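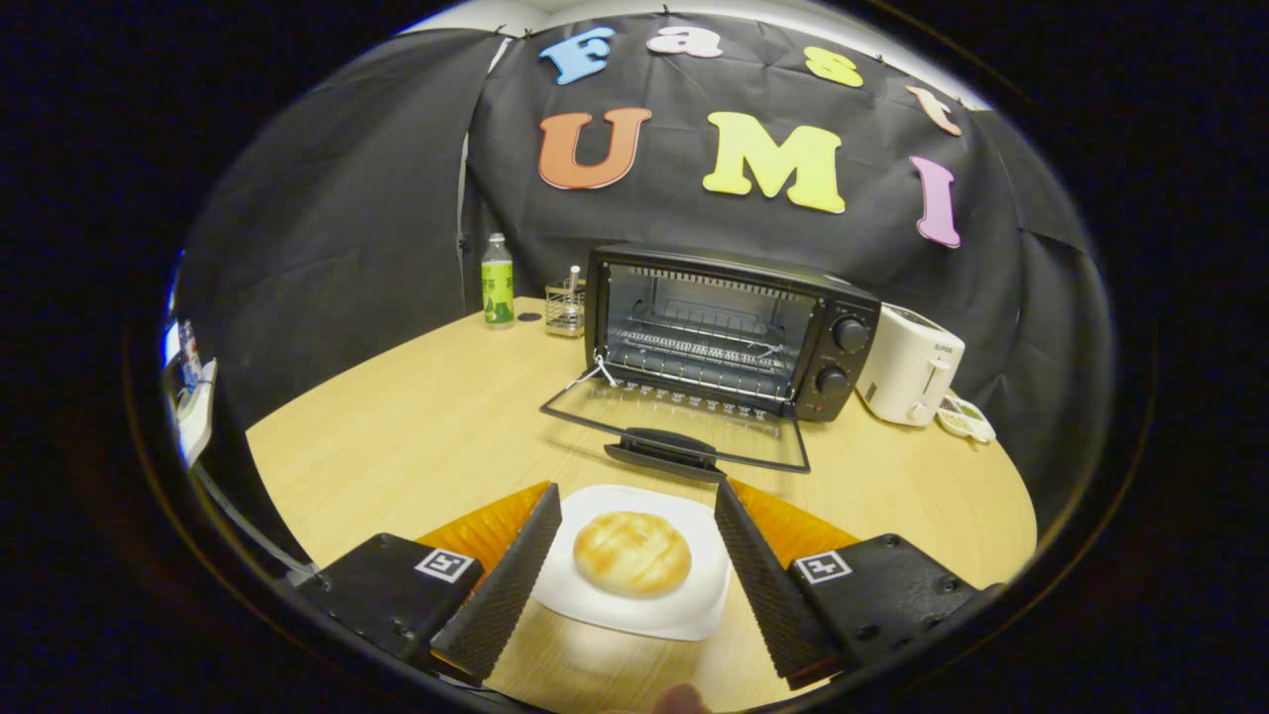 How long do you let bun dough rise the second time? Until a finger poke fills back in slowly, which in my kitchen is 50 minutes in June and closer to two hours in winter.

ok people keep asking so here's the whole bun thread, typing fast, dinner's in an hour

1/ flour. I use plain bread flour. Tried the fancy Nultivo stuff, it was fine, cost twice as much, went back to the store bag. My grandmother never bought bread flour in her life and hers were better than mine so take that how you want

2/ milk has to be warm, not hot. Wrist test. If you'd flinch putting a baby in it, wait. I killed a whole batch of yeast last month bc I was on the phone with my sister and the pan kept going

3/ butter goes in LAST. After the dough has come together and you've been kneading a while. It'll look like a disaster for a few minutes, greasy, sliding around the bowl. Keep going. Don't add flour. I know you want to add flour

4/ kneading by hand for me is 12 minutes. With the mixer less but I burned out the motor on my old one doing double batches so now it's hands

5/ first rise, covered, somewhere not drafty. Oven off with the light on works. Put a note on the oven door. Ask me why. (I preheated it. Bowl and all. Plastic bowl.)

6/ someone asked about overnight in the fridge, yes, do it, better flavor. Pull it out in the morning and shape it cold, way less sticky. They need longer after shaping tho so don't plan on 8am buns unless you're up at 5

7/ shaping. Flatten, pull edges to the middle, flip, cup your hand over it and drag in little circles on a bare counter. NO flour on the counter, it needs to grab. First few will be ugly, put those at the back of the tray

8/ Sum-yee Yip taught me the circle thing at a class above the Mavromatis bakery, years ago now. She could do two at once, one in each hand, while talking to you about parking. I still can't

9/ egg wash: one egg, spoon of milk, pinch of salt. Brush it on thin. If it pools around the bottom you get scrambled egg skirts. Do it right before they go in

10/ oven at 375. Mine runs hot on the left so I turn the tray halfway. Get a cheap oven thermometer, the dial lies. Mine was off by 30 degrees for I think the entire time we've lived here

11/ they're done when the middle of one hits 190 inside. or tap the bottom and listen for hollow but tbh I never trusted my ears on that

12/ let them cool on a rack, not on the tray, bottoms go soggy. Cover with a dish towel if you want soft tops, leave them bare if you like a bit of crust. My house is split on this and it's a whole thing

forgot salt!! 2 teaspoons for the full batch. In with the flour. Bread without salt tastes like a napkin

ok replies

Sixten asked if you can freeze them. Baked, yes, bag them the same day. Raw shaped ones I've had mixed luck, they come out kinda flat

Xinyi, yes oat milk works, browning is a little paler on mine, sugar up by a spoon

whoever said "just buy them" I do that too, the Lasness ones in the paper bag are good, toast them cut side down in butter

no I don't have cups for everything, I weigh it, get a scale. I'll post the gram amounts tonight once I find the card, it's stuck in a cookbook somwhere

found the card. 500 flour, 280 milk, 60 butter, 50 sugar, 1 egg, 7 dry yeast, 11 salt (which is your 2 teaspoons more or less). Makes a dozen mediumish ones

going to eat now, will check replies after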